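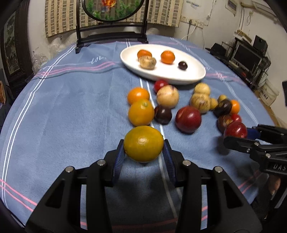 Skornandale Plaid Tablecloth, Pale Blue
Item 749
Sold by Bianchini Table and Kitchen

The Skornandale is an everyday tablecloth for a small kitchen or breakfast table. The background is pale blue, with pink and white stripes that cross to make a large, open plaid. White lettering is printed between the stripes, including the word "love" in a cursive hand. The lettering is small against the size of the plaid and does not stand out much from across the room.

It is one of four cloths we carry from Zoltine, and the only one in blue. The other three are solid colors and are listed on their own pages.

Size and fit

The cloth is 63 inches square before washing. Expect it to lose up to an inch each way in the first wash. After that it stays about the same.

It works on round tables as well as square ones. On a round table the four corners hang lower than the sides, and some people like to turn the cloth so that a corner does not fall where somebody sits down. If you want an even drop all the way around, you need a round cloth, and the Skornandale is not made in that shape.

To find out how far it will hang, measure across the tabletop, subtract that from 63, and divide by two. The result is the drop at the middle of each side. Six to eight inches suits most kitchen tables. Anything over ten tends to end up in people's laps.

Pattern

The stripes come in groups, and the distance between groups is wide enough that a dinner plate can sit in one of the plain blue squares. The lettering reads in one direction only. Lay the cloth out with the words facing whichever chair gets used the most, or facing the door if the table is in the middle of the room.

Cutting is done by hand at the workshop, so the stripes do not fall at exactly the same distance from the hem on every cloth. If you are ordering two for a pair of tables pushed together, write "match" in the order notes and we will pick two from the same bundle. We can't promise a perfect line where they meet, but it will be close.

On the table

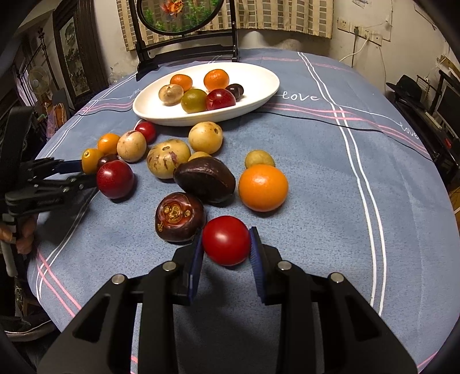

Pale blue is an easy color to put food on. Oranges and mandarins look very bright against it, and so do tomatoes and dark plums. White dishes are fine too, though a plain white plate can look a little cold until there is something on it. We use this cloth in the shop under the fruit table, and most of the questions we get about it come from people who stopped to look at the fruit.

Set ripe plums, cut citrus and tomatoes on a plate if you plan to leave them out overnight. Juice that dries on the cloth is harder to remove than juice you catch the same hour. Whole fruit with sound skin can sit directly on it.

The cloth does not have a backing. It will not protect a polished tabletop from a hot pan or a standing spill. Use a pad underneath if the table matters to you. A pad also keeps the cloth from sliding - on a smooth top it does move a bit when children pull on it.

Care

Wash before first use, by itself or with other light blues.
Machine wash cool, gentle cycle.
No bleach. It fades the pink before anything else.
Hang to dry, or tumble on low and take it out while still slightly damp.
Iron on the back side. Keep a hot iron off the white lettering.

For fruit stains, run cold water through from the back, rub in a little dish soap, and leave it for half an hour before washing. Do not put it in the dryer until the mark is gone. Tomato may need a second round. Plum is the most stubborn of the lot.

Availability

Zoltine prints this pattern once a year, in June, in a run of 1,000. We take part of that run, and when it is gone we wait for the next one. As of 11 December 2023 we have 63 left on the shelf. Orders of 11 or more cloths, for a cafe or a church hall, should go through Lukian Zakharchenko in the office so that he can check the count before you pay.

Goes with

Zeranetti oval dish, white. Long enough for a row of small fruit, or for bread.
Zeranetti napkins, pale pink, set of four. The pink is a shade darker than the stripe in the cloth.
Bianchini table pad, cut to order, round or square.

Returns

Unwashed cloths can come back within 30 days in the original fold. We don't take back cloths that have been washed, except for a fault in the printing or the hem. Send a photo of the fault with the item number and your order number, and we will answer the same week.

Questions

Does the lettering wash off?
It softens a little over time. Sveva Bassi, who buys our linens, has had hers at home for nearly three years with a wash most weeks, and the words can still be read.

Is there a larger size?
Not in this pattern. The solid colors come in a longer cloth for tables that seat six or eight.

Can I use it outdoors?
Yes, on a calm day. Use clips, and bring it in afterward - the blue fades if it is left in the sun.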